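Vindarer Heated Styling Brush – User Guide

Section 3. First Use and Daily Styling

Before you start, please read the safety part in Section 2. Your hair should be fully dry and without knots. If you use a heat spray, wait until it is dry also.

1. Put the brush on a flat surface which can stand heat. Plug it in.
2. Hold the power button for 3 seconds. The light begins to blink.
3. Choose the heat level with the plus and minus keys. For fine or colored hair, stay on level 2 or lower. The highest level is 4.
4. Wait until the light stops blinking and stays on.

Note: At the first use you may notice a light smell. It is normal and goes away after a few minutes.

Caution: Do not touch the bristle plate when the light is on. Hold the brush only by the handle or by the cool tip.
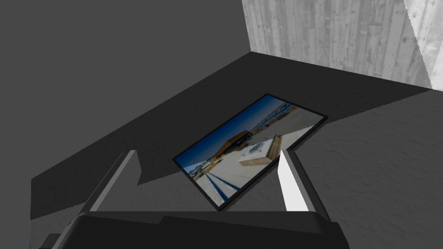 Framed picture on a dark gray surface.

5. Take a section of hair not wider than the brush head. Start near the roots, but keep the plate away from the scalp.
6. Move the brush slowly down to the ends. Do not stop in one place.
7. Repeat on the same section one more time if needed – for short hair, one pass is usually enough.
8. Hold the power button again until the light is off, then unplug the brush.

Let the brush cool for 29 minutes before you clean it or put it in the Stokance travel pouch. Never wrap the cord around a warm handle. For removing hair from the bristles, see Section 4.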